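## 4. What people did with the kitchen table

I should say up front that I didn't set out to write about tables. The study was meant to be about household paperwork - where bills, school forms and letters from the bank go once they come in the door - and I had a whole interview guide built around drawers, folders and phone apps. But in home after home in Griddale the answer to "where does it go?" was "on the table," and by the second month I had given in and added a set of questions about it.

So this section covers the 53 households that agreed to keep a table diary for 12 weeks. They come out of the larger group of 290 that filled in the paperwork survey (Section 3). A diary entry was meant to be short. Each evening, whoever was last in the kitchen wrote down what was on the table, who had put it there if they knew, and whether anyone had eaten at it that day. Some people wrote three words. One household wrote so much that I had to buy them a second notebook, and I've quoted from it more than I probably should.

### 4.1 Clearing and not clearing

I went in expecting tidy homes and messy homes, and I had even penciled in a scale for it. The scale didn't survive the first batch of diaries. Most households cleared the table completely at least once a week, and most of them also let it fill up to the point where somebody complained. What differed was the rhythm. A family with two shift workers cleared theirs at four in the morning, when one came in and the other went out, and by supper it was full again. A retired couple cleared theirs before every meal but moved the whole pile, in order, onto a chair, and then moved it back. I first coded that as clearing. After talking with them I changed the code to "parking," and then had to go back through every diary I'd already done, which ate up most of September.

Parking turned out to be very common. People parked on chairs, on top of the microwave, on the stairs, and in one case in the oven (they said they always remembered, and I chose to believe them). The pile kept its shape and its order through all of this. Several people told me they could find a letter in it by depth, so that anything from last month was "down by the seed catalog."
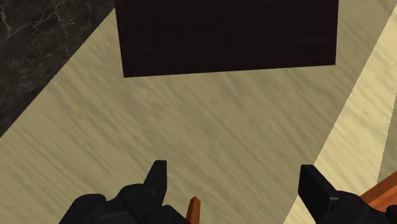
The surface itself came up far more than I expected. I never asked what the table was made of, but nearly everyone told me anyway, usually in the first few minutes and usually along with where it came from. Secondhand wood tables got the warmest talk. People ran a hand over them while they spoke. A scratch had a story and a date, and owners of scratched tables seemed a good deal more relaxed about putting down pans, wet mugs and glue. Owners of new tables used mats, and then used the mats as a filing system, with one mat per person and that person's mail under it. I loved this and have started doing it at home.

There's older work on this in Kjærgaard, the housing co-op that ran its own kitchen survey, and I leaned on its categories for my first round of coding: eating, working, holding and passing. "Passing" means leaving a thing on the table so another person will pick it up - a permission slip, a set of keys, a lunch. I kept all four but had to split "holding" in two, because the diaries made a sharp difference between things waiting for a decision and things that had simply stopped moving. The second kind included a birthday card with no stamp, a jar lid, and a bicycle light that shows up in the same diary from the first page to the last.

### 4.2 Food that lives on the table

Food was its own puzzle. Meals came and went, but fruit stayed, and in a lot of diaries it was the only item that never got parked. When the pile went to the chair, the fruit stayed put. I asked about this in the follow-up calls and mostly got a laugh and some version of "well, it's supposed to be there." One woman explained that if the apples were in the fridge her kids acted as if there weren't any, and that if they were on the table they were gone by bedtime.

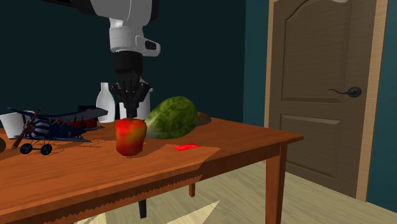
Passing happened with food as well. A single piece of fruit placed at somebody's seat was read as meant for that person, with no note needed, and teenagers in particular seemed to respect this even in homes where nothing in the cupboard was safe. Put the same fruit in a bowl in the middle and it belonged to everyone. Position mattered that much. I only have good notes on this from the families who drew little maps in their diaries (I hadn't asked for maps, and I wish I had), so I'd treat it as a lead for the next study.

**Figure 1.** Wooden tabletops, seen from above and with an apple.

### 4.3 Tables and reminders

The last thing I looked at was whether the table did a better job than the phone. All 53 households had been offered Lerkora, the reminder app we used in the survey stage, and most had installed it. In the follow-up calls I asked each person to name the last piece of paper they'd dealt with on time and what had jogged them. The table came up again and again. The app did well with anything that had a fixed deadline, such as a tax form or a dental visit, and poorly with anything that needed two people to agree.

I have a guess about why. A reminder goes to one person, and a letter on the table is in front of the whole house, getting in the way of the butter. We tried shared reminders for a short spell at our second site, Cernummont, and people muted them. They did not, as far as I can tell from the diaries, find any way to mute the letter, although one father did report putting a newspaper over it for 90 minutes so he could enjoy his breakfast.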